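Pantry Week at Robot Club

Six weeks into the semester and we are finally on the part I signed up for! 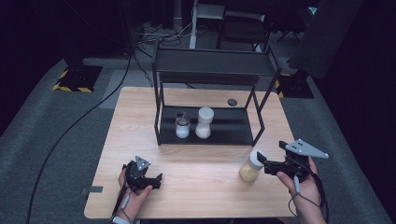

My roommate wanted to know why a robotics club would spend a whole semester on putting jars on a shelf when other schools have robots that do backflips. Fair question, and I gave a pretty bad answer at the time (I think I said "jars are hard" and went back to my noodles). So let me try again, with more words.

Our project this term is called Mitatance. The name came out of a group chat at one in the morning and by the time anyone had second thoughts it was already printed on the sign-up sheet. The goal is to get a robot to tidy up a small pantry rack by learning from people doing the same job with hand-held grippers. We do the chore, the tracking records how our hands went, and the software group turns it into something they can train on. We're aiming for the student showcase in Manddale in May, where the category is "Household Helpers," and you get one table, one judge, and two tries.

I'm on the demonstration side, which means my homework is literally picking up jars. I love it. I also went home on Tuesday with a cramp in my thumb that lasted through dinner, so please respect my craft.

A few things I've learned so far, in no order at all.

Slow is not the same as smooth. My first batch of runs was super careful, and I thought I'd done great, and then the software people played it back and my left hand was wandering all over the place while my right hand did the work. I had no idea! When you pick something up at home your spare hand just hangs out wherever, and you never think about it. Now I park the left one near the edge of the table and try to leave it there until I need it. They say the data looks much cleaner. I say it feels like patting my head and rubbing my stomach.

Lids are the enemy. A jar with straight sides is pretty forgiving, you can come in a bit high or a bit low and it's fine. Anything with a waist or a rounded top wants to tip the second you squeeze in the wrong spot. We had a long argument about whether to only use easy jars for the showcase, and the side that wanted mixed shapes won (my side, thank you). Real pantries are a mess. If it can only handle one kind of jar, I don't think the judge is going to be very impressed.

You have to decide what "done" means. Is the jar done when it touches the shelf? When you let go? When your hand is back where it started? We had 56 runs saved before we noticed that people were stopping at different moments, and more than 10 of them ended with the gripper still closed around the jar. Those got tossed, and a good number of them were mine. The rule now is let go, back out, come home, and then call it. We say "home" out loud. It sounds ridiculous from the hallway.

Also, cables. I've started wearing my sleeves pushed up, and I shake out both arms before every batch so I know which way things are hanging. If a cord is going to tug on my wrist, I want to find that out before the run and not halfway to the shelf.

The room is a whole other story. Our lab is on the top floor of Ofori, which was supposed to be temporary, and the heat has two settings, off and tropical. By four in the afternoon everybody is in T-shirts and cranky. Somebody brought in a case of Clorkus, the fizzy grapefruit stuff from the vending machine downstairs, and I'm pretty sure it's the only reason the Thursday people and our people are still on speaking terms. It doesn't come anywhere near the table, though. We learned that one early on, and I'd like the record to show it was not me.

What's next: the software group wants a bigger variety of starting spots, so I'll be moving jars around to places I'd never naturally put them. Far corner, too close to me, right up against another jar, that kind of thing. Then we do a first training run and find out if the robot picked up any of my good habits or just the bad ones. I've been told not to expect much from the first try. I'm expecting so much from the first try.

Anyway, back to my roommate. Doing a backflip would be amazing, sure, but I have never once come home from the grocery store wishing something in my kitchen could do a backflip. I've wished somebody else would put the groceries away pretty much every single week since I moved in, and I'm looking at a bag of rice on the floor right now.

More after the training run, if my thumb holds up!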